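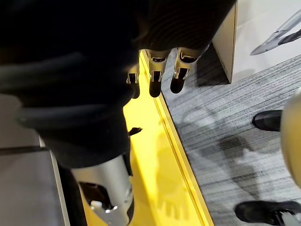 Skilley String Quartet to Record Complete Sesard Cycle

Home News Artists Recordings Press Contact

3 min read

Saturday, December 16, 2017 - The Skilley String Quartet has signed an agreement with the Pikum label to record the six string quartets of the Sesard manuscript collection. The works will be released on three discs, with the first sessions scheduled at Fitzgerald Hall. The agreement covers studio recording, a printed study edition of all six scores, and a short film on the restoration of the manuscripts.

The Sesard collection consists of 144 loose leaves in two hands. It was held in private storage until it was acquired by the Fitzgerald Hall library, where the leaves were put in order and copied for performance. Four of the quartets are complete. The fifth lacks its second violin part from the middle of the slow movement onward, and the sixth exists as a full first movement with sketches for the remaining three. The quartet will record the fifth with a reconstructed part and the sixth as a single movement. Sketch material will not be recorded, but it will be printed in an appendix to the study edition.

The reconstruction is the work of Taner Erdem, violist of the quartet and editor of the scores.

"The missing line is largely determined by the other three parts," said Erdem. "In most measures there is one workable solution, sometimes two. Where there are two, both are printed, and the recording uses the one in the main text. We have not added dynamics or slurs to the reconstructed passages beyond those found in the parallel parts."
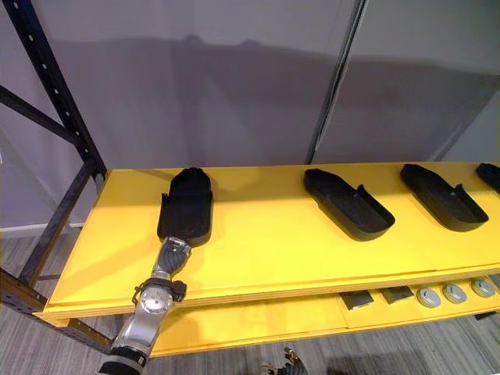 Black shoe-shaped trays on the upper yellow shelf.

The quartet will play on gut strings, tuned to the lower pitch indicated by a note on the first leaf of the second quartet. Sessions will use one stereo pair with two supporting microphones, and the players will sit in a half circle with the viola on the outside right. Each movement will be recorded in complete takes, with shorter patches made only after the full takes have been reviewed. Recordings will be supplied in standard and high-resolution formats.

The first disc, containing Quartets Nos. 1 and 2, is planned for release in October. It will be issued in a first pressing of 2,000 copies with a 40-page booklet by Erdem on the sources, the copyists and the dating of the paper. Downloads will be available on the same day and will include the booklet as a separate file.

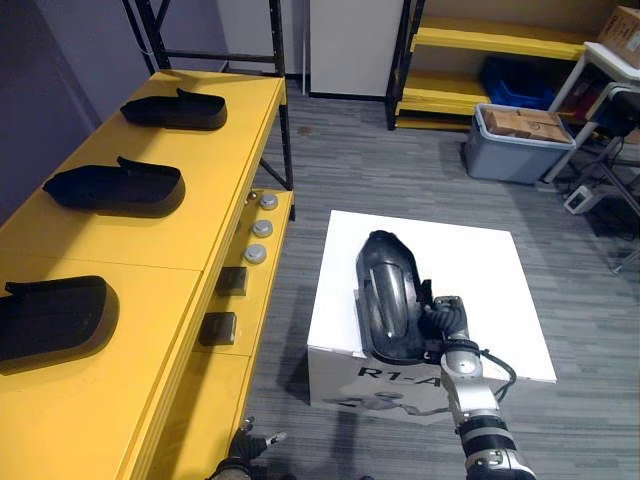
The study edition will follow the release of the third disc. Scores and parts will be sold separately, and libraries may order the set in advance through the Pikum office. Performance materials for Quartets Nos. 1 to 4 can be rented before publication by ensembles that agree to use the current corrected proofs - earlier copies contain errors in the cello part of No. 3 and should be returned.

Members of the press may request review copies, session dates and the full track list from the Pikum press office. Interviews with Erdem are available by appointment. Requests to examine the original leaves should be sent directly to the library at Fitzgerald Hall.

Previous Next All press releases Back to top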